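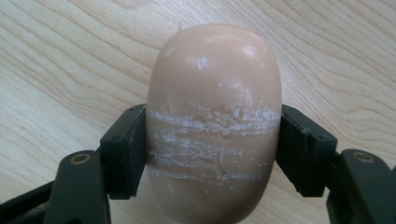
Le vestiaire

La machine est arrivée à Ilasport un mercredi matin, le 13 juillet, sur une palette qui ne passait pas la porte du vestiaire des dames. Il a fallu démonter la porte. J'ai fait remarquer au directeur qu'une femme de ménage, elle, passait par la porte, et il m'a répondu que je voyais le mal partout.

Je travaille là depuis l'ouverture. J'ai connu l'ancien carrelage, les casiers à pièces et le sauna qu'on a fermé. Je fais les deux vestiaires, les douches, le hall, les serviettes, et les savons de la boutique du hall quand il faut les remettre en rayon. On m'avait dit en mars que rien ne changerait pour moi. On m'avait dit aussi que la Dilline, c'était son nom, ferait « les gestes ingrats ». J'ai demandé lesquels. Le directeur a ouvert la brochure et il a lu : ramasser, plier, ranger, essuyer. J'ai dit que ça me laissait quoi, et il a tourné la page.

Le technicien de Zemix était jeune, poli, et il mangeait des abricots. Il a passé la première matinée à coller de petits carrés noirs et blancs sur les murs. L'après-midi, il a branché la Dilline, qui a levé son bras, l'a baissé, l'a relevé, et s'est arrêtée.

– Elle se repère, a-t-il dit.

Elle s'est repérée jusqu'à dix-sept heures.

Le lendemain, on a commencé par les serviettes. Je voudrais être juste avec elle. Elle a pris une serviette dans le bac, elle l'a soulevée devant elle, elle l'a regardée d'un côté puis de l'autre, comme ma mère regardait les draps des autres sur les fils, et elle l'a posée sur la table. Elle a trouvé un coin. Elle a trouvé un deuxième coin, qui était le même. Pendant ce temps j'avais fini la pile et je suis allée passer la serpillière. Quand je suis revenue, il y avait une serviette pliée sur la table, et le technicien la photographiait.

– Avouez que c'est bien fait, a-t-il dit.

C'était bien fait. Je l'ai rangée avec les autres.

Le directeur, lui, comptait. C'est un homme qui compte les rouleaux de papier. Il avait calculé que si la machine tournait la nuit, et qu'elle pliait même lentement, elle serait remboursée avant la fin de l'hiver suivant. L'abonnement coûtait 981 euros par mois. J'ai su le chiffre parce que la facture était restée sur la photocopieuse, avec une ligne au-dessous pour la « reprise à distance », et j'ai demandé au technicien ce que c'était. Il a bien voulu m'expliquer. Quand la Dilline ne savait pas, quelqu'un dans un bureau prenait la main et finissait le geste à sa place.

– Quelqu'un, ai-je dit.

– Un opérateur. C'est très rare.

J'ai pensé à cette personne. Je me suis demandé si elle pliait mieux que moi et combien on la payait. La nuit, en fermant, il m'arrivait de dire bonsoir au bras, pour le cas où.

Après les serviettes il y a eu les savons. Nous en vendons à l'accueil, des pains ronds d'un bout, et il y en a toujours qui traînent dans les douches, entamés, oubliés, tombés. C'est une chose que je ramasse sans y penser, d'une main, en tenant le seau de l'autre. Je n'aurais pas su dire comment. Le technicien, lui, voulait le savoir. Il m'a demandé de le faire devant lui, lentement, et j'ai découvert que lentement je n'y arrivais pas non plus.

La Dilline a essayé au sec d'abord, sur la table de la salle du personnel. Trop doucement, le savon glissait. Alors il a augmenté la force sur son ordinateur, et le savon a tenu, et quand elle l'a reposé il avait des marques. Il a baissé un peu. Il a remonté. À la fin de l'après-midi la table était pleine de miettes grasses, et j'ai attendu que la machine s'en occupe, puisque essuyer était dans la brochure. Puis j'ai pris l'éponge.

– Le savon est un objet difficile, a dit le technicien.

Je n'ai rien répondu. J'ai élevé trois enfants avec du savon.

Au-dessous de la salle du personnel il y a la réserve de Boström, le magasin de literie qui partage nos murs. Leur gérante est montée voir. Elle envisageait la même machine pour ses oreillers, qu'on remet d'aplomb vingt fois par jour. Elle a regardé le bras descendre, se fermer, remonter à vide et se fermer encore. Elle avait gardé son manteau sur le bras. Elle a demandé si le modèle suivant serait meilleur, et le technicien a dit que celui-ci était déjà le suivant.

Dans la douche, ce fut plus court. Je passe sur la bonde, sur le tuyau, sur la cliente qui a crié. On a décidé que la Dilline ne ferait pas les douches. On a décidé ensuite qu'elle ne ferait pas le vestiaire des messieurs, à cause des bancs, ni le hall aux heures d'ouverture, à cause des gens. Elle a gardé les serviettes. Elle en faisait 7 dans la nuit, quand le bac était bien présenté, et c'était moi qui présentais le bac. Il fallait les séparer, les défroisser, tourner l'étiquette vers le mur. J'y mettais plus de temps qu'à les plier.

Je l'ai dit au directeur. Il m'a parlé des machines à laver, que les gens avaient sûrement moquées elles aussi. Je lui ai dit que la machine à laver, le premier jour, elle lavait.

Il est venu des messieurs pour voir. On leur servait du café dans le hall, et on leur passait un film où la Dilline pliait vite, avec de la musique. Sur le film, la pendule du mur tournait comme une toupie, mais il fallait la regarder. Un des messieurs a parlé de 4 000 salles équipées, partout, dans pas longtemps. Il avait posé sa tasse sur le rebord de la plante. Je l'ai ramassée en passant.

Un soir, tard, je suis restée. Je voulais voir la reprise à distance. J'avais mis dans le bac une serviette nouée, un vrai nœud, comme en font les gamins du club de natation. La Dilline l'a soulevée. Elle l'a tournée. Elle s'est immobilisée longtemps, et puis le bras a eu un mouvement différent, plus hésitant, plus souple aussi. Il a tiré sur un bout, il a tiré sur l'autre. Il a resserré le nœud. Il s'est arrêté et j'ai entendu, je crois bien, un soupir de moteur.

– Laissez, ai-je dit. Je vais le faire.

J'ai défait le nœud et j'ai remis la serviette dans le bac, étiquette contre le mur. Le bras a attendu que j'aie retiré mes mains. Il était vingt-deux heures passées et j'avais encore les 2 vestiaires à fermer.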